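Sorting the pencil drawer

10/01/2022

The drawer under my desk is 364 mm wide inside, and until this week the pencils in it had no order at all. I have now sorted them by grade and by length, in that sequence, and the notes below are mainly so that I can repeat it.

Everything came out first. I wiped the drawer, then tested each pencil on scrap paper with a short hatched patch at even pressure. Printed grades are a fair guide within one maker and a poor one between makers, so I went by the mark on the paper. An HB from one box came out nearer to a B from another.

Anything under 90 mm went into the stub tin. Those are still usable in a holder - Sigrun Dalen gave me one years ago - but they slide under the dividers and jam the runner. Anything under 30 mm was thrown away.

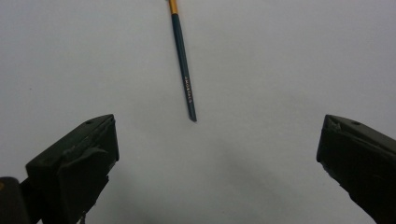 The dividers are offcuts of card, folded once and held with paper tape. There are 6 compartments, hard grades on the left and soft on the right. All points face the back, with the grade marking uppermost where there is one.

Coloured pencils have gone back to the shelf for now. They need a longer tray, and I have not yet measured for it.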